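Katus Home Tidy Project: progress report to Prokton
Print this page | E-mail this page

15th December

Hi Randa,

I promised you a straight report this time, so I'll start with the bad bit. We had an arm fault in the bedroom setup and we stopped all powered runs for three days while we chased it. No one was hurt and nothing got broken (except my mood), but it's a safety matter and you're paying for the thing, so you get the whole story.

We were on the toy pickup task, the one where the robot clears soft toys off the bed and into the basket. Up to then it had been going really well! We'd logged 1,930 pickups since the last report. Then on one reach toward the basket the right arm stopped dead, sat there for a moment, and swung out sideways over the mattress before Akihiko got to the stop button. He was standing well back, thank goodness, but a swing like that shouldn't be possible at all.
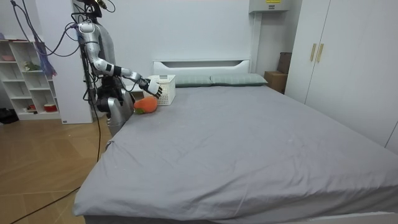
Bedroom setup, robot at the bedside with the toy basket on the mattress.

Akihiko Yokoyama went through the logs that night and found 63 dropouts on the arm's signal line, nearly all of them when the elbow was stretched out. Once he knew where to look he could set one off by hand, just by tugging the cable. So the cable was getting pulled on long reaches, the controller lost track of the joint for a blink, and when the signal came back it tried to catch up all at once. The cable is cheap to fix. The catching up is what bothers me — the arm should have stayed frozen until a person cleared it, and our Trakon safety settings let it carry on. I signed off on those settings, so that one's mine.

What we've changed so far: any dropout now locks the arm until someone resets it, the top speed near the bed is down by half, and whoever runs the session keeps the stop button in hand, no putting it down on the shelf. Kuroda are sending 2 longer cables with proper strain relief, and they've said January for those.

We're back to slow runs with the soft fruit toys in the meantime.
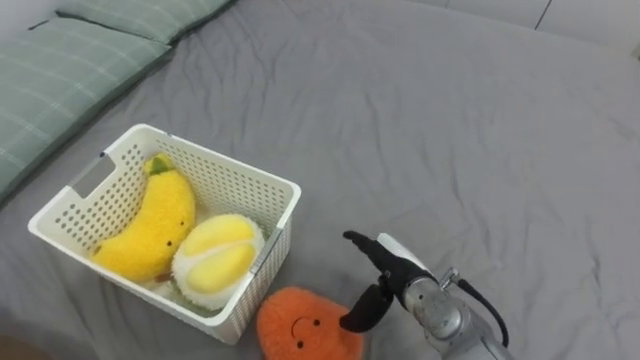

Slow runs are dull, I'll admit, but they've been useful. The gripper has more time to line up and we're getting cleaner data on how close it can come to the sheet before it snags. I still don't want to call the fault closed until the new cables are on and we've repeated the long reaches at full speed.

Money is fine, the cables come out of the spares line. The schedule slips a little and I'd like to move the laundry task back to make room. Could you let me know if that's OK with you?

Contact us | © Katus | Back to top
2 comments | 3 shares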